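Speaker notes — "One cup per person: leaving paper cups behind in a small office"
Demness meeting, Sep 19, 2024

Opening (slides 1 and 2)

Good morning, and thank you for the invitation. Please speak slowly here, the room has an echo.

Say who we are: Ornier, a small translation office on two floors. We share the kitchen with Stiltero, the company upstairs. Before the change, our two companies together threw away over 1000 paper cups in a month. I learned this from the supplier's invoice. Ask the audience to raise their hands if they know who orders the cups in their office. Wait for the hands. Do not comment on the result.

Why paper cups were so comfortable (slide 3)

A paper cup asks nothing from you. You take it, you drink, you forget it on a windowsill. I want to be fair to the paper cup, because in the first months I spoke badly about it in every meeting and people stopped listening to me.

There was also the question of hygiene. Some colleagues did not want to drink from a thing that another person had used, even after the dishwasher. I respect this, and it is the reason we chose personal cups. Everyone picks one cup and keeps it near the place where they work.

We did not choose glass. The kitchen floor is stone, and in the first week of the test two glasses fell. Plastic cups that you can wash many times are lighter, and a colored one is easy to recognize. With a handle it is also good for tea.
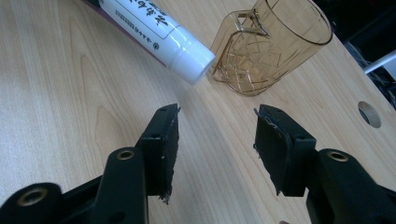 One colleague from Stiltero asked me whether it was not simply more plastic in the building, and whether we would throw all of it away in three years. Read this question aloud, slowly. It is a serious one and I do not have a perfect answer. What I replied then: we bought only as many cups as there were people, we did not print our logo on them, and when someone leaves the company, the cup goes with this person or goes back to the cupboard.

The rules we tried (slides 4 to 6)

Our first list had 14 rules. Show it for a few seconds only. It is funny, but it is also a little painful for me, as I wrote it. There was a rule about the direction of the handles in the cupboard.

Now we have three:

1. Your cup is your own business. You wash it or you put it in the machine before you go home.

2. Guests get a cup from the guest shelf. The person who invited them brings it back to the kitchen. This rule was broken the most, especially after long meetings — we still find cups next to the projector.

3. Water stays on the table during work, but away from the edge and away from papers that belong to a client. A short, wide tumbler is more difficult to knock over than a tall one.
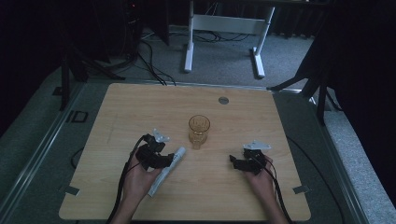
The money (slide 7)

Keep this part short. In the first year we saved 618 euros after we paid for the cups and one new dishwasher basket. Someone will ask about hot water and electricity. Say that the dishwasher was already running every evening, half full, so we did not add a cycle.

If the Politis people are in the room, mention that their supplier still had a minimum order for paper cups in the contract and that they had to wait until July to end it. Advise everyone to read this page of the contract first. We did not, and we paid for two boxes that we did not need.

What did not work (slide 8)

Labels with names. They came off in the dishwasher and blocked the filter. Permanent ink lasted a little longer, then it became gray and nobody could read it.

The reminder e-mail was a mistake too. I sent it each week, and I was told, politely, that it sounded like a school. Now there is one small sign above the sink.

Questions (slide 9)

Leave the slide with my address on the screen. If there are no questions, ask how other offices manage their guest shelf, and write down the answers. We are still looking for a better way for large groups.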